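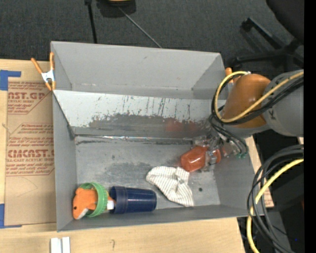 The gray bin, New Year's cleanup edition.

1 January 2021

Happy New Year, everybody! I had big plans for today (soup, a nap, maybe a walk if the sidewalks cooperated) and instead I spent the morning dealing with the stuff at the bottom of the bin. You know the stuff. The things that don't go anywhere, so they all end up going to the same place.

Let's start with the orange guy. He's a plush animal with a white patch under his snout, and I've gone back and forth on whether he's a fox. Whatever he is, he had gotten himself threaded right through a bright green plastic cup, like he was wearing a pool float! His tag was still on, hanging out the back. I left him in there for a good while because he looked so pleased with himself.

Then there's the navy blue cup, lying on its side next to him. I've been loyal to that kind of cup for years. I tried switching to a set from Skuvero last June, very pretty, very tall, and every single one tipped over if you so much as set down a fork near it. Plain plastic cups forever, thank you.

The striped cloth is my real problem. White with thin grayish stripes, crumpled up with a big knotted fold on one side. I own far too many cloths like this. I buy them at Rellora whenever I'm in there for something else (they keep them right by the register, which is just mean) and I never fold them. My new rule for 2021 is that a cloth gets folded or it becomes a rag. We'll see how long that lasts.

And yes, there's something shiny and red-orange past the cloth. I'm going to let you all guess in the comments.

As for the bin, it's big and gray and very scuffed, with scratches and smears all over the metal part. I did think about scrubbing it down and then I thought, no, it's a bin. I'm not entering it in a contest. If anybody has a favorite cleaner for scuffed metal that doesn't smell like a swimming pool, though, I'd love to hear about it.

Keep pile so far: green cup, blue cup, orange possible-fox. Rag pile: one striped cloth, pending review.

Next up is the drawer with the batteries and the takeout menus, and I'm having lunch before I even open that one. Soup's on!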